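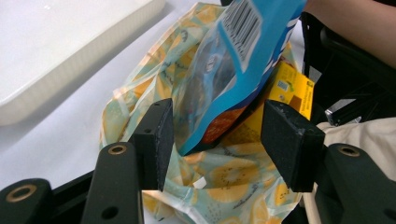
I have now spent most of October with the Plidon hand-held gripper, and I still can't decide if it's a tool or a very well molded promise. The pitch from Nerkbridge, who sell it, goes like this. You hold the gripper yourself, you do the job by hand, the camera on it records what the fingers see, and later an arm with the same fingers learns from the recordings. It costs $500 without the camera. The Kettler hand unit it wants to replace costs $400 and has been on our bench for a long time, so I had something to hold it against.

We do packing work, mostly. Groceries, snack boxes, drink cartons, into a bag or out of it and onto a tray. It sounds like nothing until you try it with two stiff fingers. I used thin printed plastic bags because they're what people carry home from a shop, and because every gripper demo I've sat through uses a nice square tote that stands up by itself.

## The fingers

The pads are flat rubber blocks, black, with square shoulders. On boxed goods I have no complaint. A snack carton goes in between them and stays put, and I could turn it on its side and set it down on the tray without the slow pivot that the Kettler allows. The Kettler has softer, rounder pads, and a box swings in them like a door.

On film they're a different story. The pad has no edge to speak of, so picking up a single layer of bag means pressing down, closing, and hoping. Sometimes I got the handle strip. Sometimes I got a fistful of bag and whatever was under it. Nerkbridge's page says the pads handle "rigid and flexible packaging equally well." I would like to meet the packaging. For opening a bag that has collapsed on itself I went back to the Kettler every time, and its pads aren't even good at it, they're only less bad.

The pads also pick up scuffs and pale specks on the faces and edges. I can't say the wear changes the grip, since I have no fresh set to compare. But the recordings are supposed to match what the robot arm sees later, and the fingers take up a good share of the view. A set of pads with specks on it and a set without are two different pictures. The manual gives no replacement interval. I wrote to ask and got a link to the manual.

## The linkage

Matte black molded parts, with brass-colored inserts at the rounded ends. It's tidier than the Kettler, which looks like something out of a bicycle repair kit. The two sides close evenly, and the motion is smooth if you squeeze at a normal pace. Squeeze slowly, as you do around a bag of chips you'd rather not crush, and there's a small catch just before the pads meet the load. Halldóra Skov felt it too, on the first try, before I had said a word about it. The sales sheet calls this "positive engagement."

It's heavier in front than I'd like. With a 400 gram box in the fingers my wrist started to complain well before lunch, and I caught myself bracing my elbow on the table, so the recordings from late morning have a lazy sort of tilt to them. Nerkbridge shows people using it standing up, arm out, smiling. For a minute at a time, I suppose.

## What the camera gets

The view is good where it matters. You see both pads, the gap between them, and enough of the table to tell where you're heading. For picking a box off a tray I couldn't ask for much more.

Reaching down into an open bag is where I lose faith. The pads are bulky and they sit exactly where you want to look, so at the moment of closing you see rubber, rubber, and a strip of whatever lies in the gap. Translucent film makes it worse. Light comes through it, creases flash white, and a busy print on the bag means the software has to tell a picture of fruit from a thing worth grabbing. I'm not sure it can. The tracking that comes with the Plidon dropped out on me over bright white tabletops too — plain surface, nothing for it to hold on to — and came back when I laid a few odds and ends along the edge. You shouldn't have to decorate a table for a $500 tool. 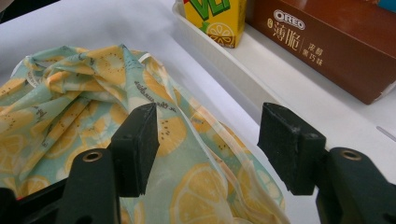
Mireille Deschamps thinks I'm being unfair about the bags. Her view, and she repeated it twice, is that the pads were made for an arm to use, that an arm doesn't need to see around its own fingers the way a person does, and that if I want to pinch film I should buy film pads and stop writing about it. She also finds the catch in the squeeze useful, as a kind of signal that contact is coming.

Maybe. I tried it her way, going in straight from the top with my eyes on the screen and off the bag. I was slower and missed more. And there are no film pads for the Plidon. There's a line in the Nerkbridge catalog that says "additional fingertips planned," and it said so last year.

## Compared with the Kettler

- **Boxes and cartons:** Plidon, easily.
- **Bags, wrappers, anything limp:** Kettler, by a little, and neither is good.
- **Comfort:** Kettler. It's ugly and light.
- **Camera mount:** Plidon. The Kettler clamp works loose and you notice an hour later.
- **Spare parts:** Kettler will sell you a single screw. Nerkbridge sells the finger as a whole assembly.
- **Setup:** Plidon took me an afternoon, with one firmware update that failed and then didn't.

Orsolya Kocsis has borrowed the Plidon for a tray-loading job at Kemcombe and has not brought it back, so somebody likes it. Her job is all stiff cartons on a flat surface, and for that I'd probably hang on to it too.

I won't be buying a second one. If your goods have corners, it's worth the extra money over the Kettler, and the clean camera mount will save you some swearing. If they come in bags, wait and see whether those fingertips ever leave the planning stage. I've asked for a date and will add it here if I get one.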